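Cetilow Hand-Held Gripper Pair
Sold by Atel. Part of the Girar collection line.
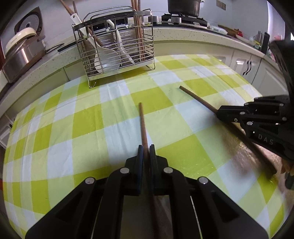
The Cetilow pair is used to record two-handed tasks for training a manipulation policy. One operator holds a gripper in each hand and does the job directly, with no arm to teleoperate. Most buyers use it for kitchen and tabletop work, including thin objects such as chopsticks, which are hard to pick up with wide jaws.

Each unit is supplied with replaceable finger pads. Change the pads when the facing begins to lift at the corners. Worn pads let narrow items roll, and the episodes are usually not worth keeping.

What you get
2 hand-held grippers, left and right
Spare finger pads
Charging lead
Printed setup card

Weight, each: 731 g
Maximum jaw opening: 98 mm
Warranty: 19 months

Recording notes
Start and end every episode with both grippers open and in view of each other. Record the same task in more than one room if you can, and leave the usual clutter on the counter. Drops and second tries can be kept, but mark them in the log so they can be filtered later.

The Sithole mount fits this model with the short bracket. Units shipped before October need the long bracket, ordered separately.

Page updated 3/14/24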